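**Betreff: Re: [hausnetz] Patchkabel: Farben, Längen, Beschriftung**

Hallo Liste,

Antworten zwischen den Zitaten, den Rest habe ich gekürzt.

> Wir bekommen im Herbst im Hinterhaus neue Dosen und ich soll bis dahin eine Liste für die Patchkabel machen. Bisher ist bei uns alles grau und keiner weiß, was wohin geht. Lohnt es sich, nach Farben zu trennen, oder hält das sowieso nicht?

Bei uns in Primell hält es seit März, allerdings erst im zweiten Anlauf. Beim ersten Mal hatten wir sechs Farben und einen Zettel an der Schranktür. Nach vier Wochen war Grün alle, jemand hat ein blaues genommen, und damit war die Liste hinfällig. Jetzt gibt es drei: Grau für normale Arbeitsplätze, Gelb für alles, was nur vorübergehend steckt, Rot für Telefon. Mehr würde ich nicht anfangen. Wer im Schrank ein gelbes Kabel findet und keinen Zettel dran, darf es nach Rückfrage ziehen.

> Außerdem: selber crimpen oder fertig kaufen? Wir haben noch eine angebrochene Rolle 300 m im Keller.

Schau zuerst nach, was auf der Rolle steht. Wenn es Verlegekabel mit massiven Adern ist, gehört es in die Wand und auf die Dose, nicht in einen Stecker, der jeden zweiten Tag bewegt wird. Normale Crimpstecker sind meist für Litze gemacht und sitzen auf massiven Adern schlecht. Das läuft dann erst einmal und macht nach ein paar Monaten Ärger, den man an der falschen Stelle sucht.

Wir hatten so eine Rolle von Inadura und haben daraus vor Jahren Patchkabel gemacht. Beim Aufräumen habe ich 13 davon aussortiert. Zwei waren komplett tot, bei den anderen hing es davon ab, wie man den Stecker gerade hielt. Seitdem kaufen wir fertig, meistens bei Ovavico. Die mit angespritztem Knickschutz halten bei uns länger als die mit aufgeschobener Tülle, und der Rasthebel bricht nicht so schnell ab.

> Welche Längen braucht man wirklich?

Im Schrank einen halben und einen Meter. Am Arbeitsplatz 2 m und ein paar mit fünf. Alles darüber liegt auf dem Boden und wird vom Bürostuhl überfahren. Wenn jemand nach zehn Metern fragt, fehlt meistens eine Dose. Denk bei langen Wegen ins Hinterhaus auch daran, dass die Patchkabel an beiden Enden zur Strecke dazuzählen. 90 m fest verlegt und insgesamt 100 m mit allem, darüber würde ich nichts mehr zusagen.

> Und wie beschriftet ihr?

An beiden Enden dieselbe Nummer, sonst nichts. Keine Raumnamen, keine Rechnernamen, das stimmt nach dem nächsten Umzug alles nicht mehr. Die Zuordnung steht in einer Datei, und die hängt ausgedruckt im Schrank. Die Nummern fangen bei 310 an, weil die alten Etiketten bis knapp darunter gingen und zum Teil noch kleben. Papieretiketten mit Tesafilm werden im Sommer schmierig, nimm die gewebten oder Schrumpfschlauch. Wenn der Stecker schon dran ist, geht Schrumpfschlauch natürlich nur, wenn er weit genug ist.

Zum Aufrollen noch, das stand nicht in deiner Frage: nicht um den Ellbogen wickeln. Lose Schlaufen, abwechselnd von oben und von unten gelegt, dann verdreht sich nichts. Klettband drum, keine Kabelbinder. Wir hatten einen ganzen Karton, bei dem die Kabelbinder so fest gezogen waren, dass man die Delle im Mantel fühlen konnte. Getestet haben wir die gar nicht mehr.

Und wenn du auf einem Tisch sortierst, leg etwas Dunkles unter, dann sieht man Knicke und Schäden am Mantel besser als auf Holz.

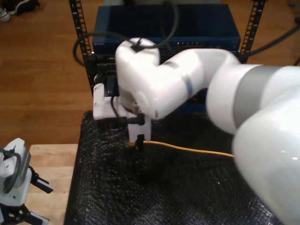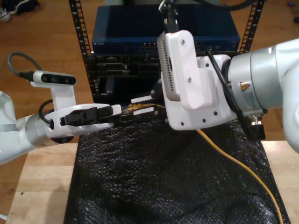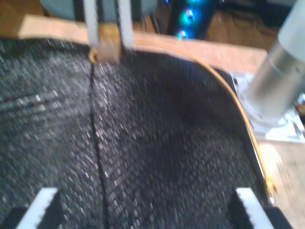
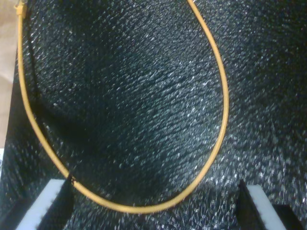

Zum Tester: Die einfachen mit den acht Lämpchen reichen für Vertauschungen und Unterbrechungen. Ein falsch aufgeteiltes Paar finden sie nicht, da ist jede Ader an beiden Enden richtig und trotzdem geht bei 100 MBit nichts Gescheites durch. Für die festen Strecken würde ich die Firma messen lassen und mir das Protokoll geben lassen, bevor die Rechnung bezahlt ist. Bei uns hat das damals Đỗ gemacht, eine kleine Elektrofirma aus dem Nachbarort, die haben pro Dose ein Blatt abgegeben. Ob die bis zu euch fahren, weiß ich nicht.

Frag auch gleich, ob nach A oder B aufgelegt wird, und schreib es in den Schrank. Egal welches, aber überall dasselbe. Im Altbau haben wir beides und ich muss jedes Mal die Dose aufmachen.

Die Datei mit den Nummern kann ich dir schicken, ist eine einfache Texttabelle mit Tabulatoren. Die Spalte "Bemerkung" bitte ignorieren, die ist nicht gepflegt.

Gruß aus Primell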